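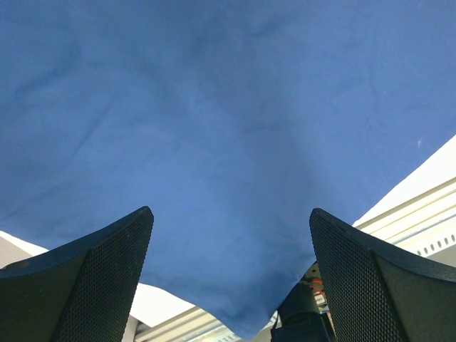
**Figure 3.** Blue cloth with soft, shallow wrinkles, a faint diagonal crease, and a darker fold where the fabric sags. The lower boundary narrows to a drooping point.

### 3.2 Reading the wrinkles

Cloth is a wonderful thing to study, and the more time we spend with it the more we find in it. A shirt or a pillowcase leaves the drawer with a history of how it was stored, and much of that history can be read from the surface if the light is kind. In this section we explain the terms we use for the Planduseo fabric set, which holds 291 household pieces gathered from homes and secondhand shops.

We separate three kinds of surface marks. A *crease* is a narrow line with a clear direction, the sort left by a pressed or stored fold. A *wrinkle* is broader and softer, and its edges are hard to place. A *sag* is a valley that belongs to the way the cloth is hanging at the moment. Figure 3 is one of our favorites for teaching these terms, as all of them show up in a single stretch of blue. The faint line running down toward the center-left is marked as a crease, the shallow ripples nearby as wrinkles, and the shadowed region through the middle as a sag.

Color turned out to be a richer topic than we planned for! The same cloth in Figure 3 looks cooler and darker toward the top and left, then brightens near the center and lower middle where more light falls. Early readers of our guide often marked a change like this as a stain or a worn patch. We now ask them to look for a change in texture first (a raised nap, a thinned weave, a shiny spot) and to record wear only if they find one. Tiny flecks, such as the white one near the right edge, go in the notes and are left out of the wrinkle score.

The lower boundary gets its own line on the form. A hem that lies straight on a table can look wavy as soon as the cloth hangs, and a pointed tip may be a true corner or just a gathered bit of edge. We score it as "corner" only when two hems can be followed to the place where they meet. In Figure 3 we stop at "pointed edge," which says what the view supports and leaves the shape of the whole piece open.

Each surface receives a score from 0 to 100, with 0 for freshly pressed cloth and 100 for cloth that has been balled up and left that way. We tried the finer Vevumov scale during the pilot and liked it very much for linen, but on brushed, cotton-like surfaces neighboring grades were hard to tell apart. Steps of 10 gave our readers enough room to disagree in useful ways, and their comments on the borderline pieces were a joy to go through. Sags do not count toward the score, however deep the shadow.

Printed fabrics need separate treatment. Stripes bend over a wrinkle and make it easier to find, while small florals hide nearly everything, and we return to both in Section 3.3.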